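Small items are being sorted into coloured baskets at Brasstead this month, ahead of the winter drive for personal care kits. Organizers hope to fill 300 kits, up from 84 in July. 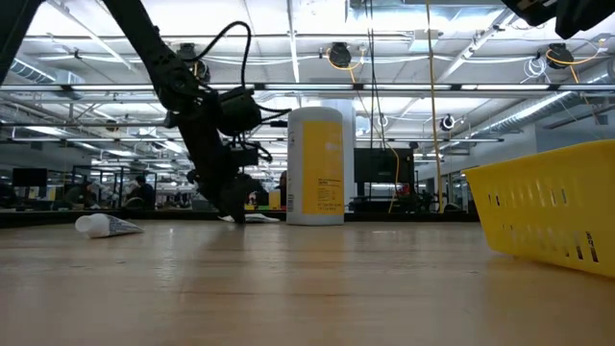 *A white tube and a yellow-labelled container on the sorting table.*

Tubes go in one basket and cables in another, so packers can grab what they need without digging. Emell has donated 64 baskets in yellow and blue.
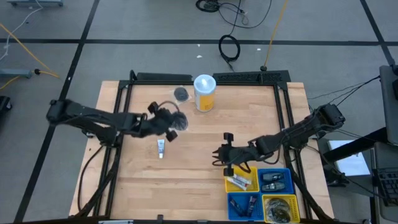 BRASSTEAD, November 2023

Finished kits will go to the Verkora shelter and the Botha Street drop-in centre. Both have asked for more toothpaste and hand cream this year. Loose chargers are welcome if they work. Opened tubes can't be accepted.
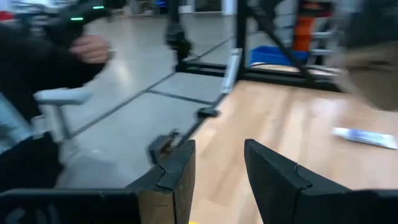
*A capped tube with a bluish label, on the table at Brasstead.*

Donations can be left at the front desk on weekdays.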